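Clothing and Personal Style Help
Topic: Garment care and storage

Dating and washing a second-hand shell suit jacket

I should be grateful for guidance on a jacket acquired from a charity shop in December. It is a shell suit top in purple and turquoise, with a white zip and elasticated cuffs. The neck label reads Wemia and gives the size as 24, which does not correspond to any adult size I recognise in the cut of the garment. The care label has been removed, leaving a line of stitching in the side seam.

I wish to establish two matters. The first is whether the jacket is likely to date from the early 1990s or is a later reproduction. The second is whether it may be washed by machine. The lining is a white mesh which has yellowed at the collar, and there is a faint odour of storage. The outer fabric is in good order apart from a slight pull beneath the left pocket.

I have read the existing pages on this site concerning denim and knitwear, and neither appears to apply. I typed out the wording of the inner pocket label in case it assists: "Shell 100% polyamide, lining 100% polyester, keep away from fire". There is no country of origin and no telephone number. 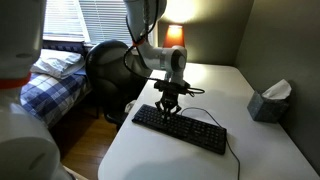

At the keyboard.

The jacket is intended for wear at a themed evening and I would prefer not to damage it beforehand. Any advice on pressing would also be welcome, as there is a hard crease across both sleeves from having been folded.

Posted by Sendard

Lawal
Accepted by the original poster

The details supplied are consistent with a garment of the late 1980s or early 1990s, although a firm date cannot be given from the label alone. The following points should be considered.

Zip. Examine the reverse of the slider for a maker's mark. Reproductions are frequently fitted with a light moulded zip that carries no mark at all. The absence of a mark is not conclusive.

Size. A figure of 24 on a jacket of adult cut may refer to a continental short fitting or to the maker's own scale. Members are advised to disregard it and measure across the chest, from underarm to underarm, with the jacket laid flat and fastened.

Shoulder pads. Many tops of the period had thin foam pads enclosed between the shell and the lining. Old foam can crumble. Press the shoulder gently between finger and thumb; if a gritty texture is felt, the pads should be taken out through a short opening in the lining before any washing is attempted.

As to cleaning, hand washing in cool water with a mild liquid detergent is recommended. Fasten the zip, turn the garment inside out and do not wring it. The collar may be treated separately with a paste of detergent and water, left for 2 hours and rinsed. Bleach should not be used on the mesh. Dry on a wide hanger, away from direct heat.

The crease will probably relax if the jacket is hung in a bathroom while a hot shower is running. An iron should not be placed directly on the shell. Polyamide of this weight will glaze, and a glazed patch cannot be restored.

The pull beneath the pocket should be eased through to the inside with a fine needle. It should not be cut. 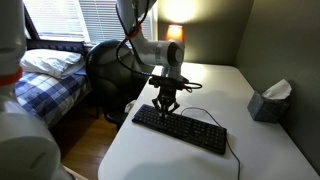
Clekel

I would put in a word for the washing machine. Mine has been through on the delicates setting more than once, in a net bag, and has come to no harm. The elastic in the cuffs is what usually goes first, and that is simply age. Replacement elastic is cheap and the cuff seam can be unpicked in an evening. I do agree about the iron.

I am less certain than the previous poster about the date. Printed labels like that were still about in the middle of the decade. Does it have matching trousers?

Posted by Sendard in reply

I am obliged to both members. There are no trousers. The slider has no mark on the reverse, and the shoulders feel soft with no grit. I shall proceed by hand as advised and leave the cuffs as they are for the present.

This topic remains open for further replies. Members wishing to ask about a different garment are requested to begin a new topic.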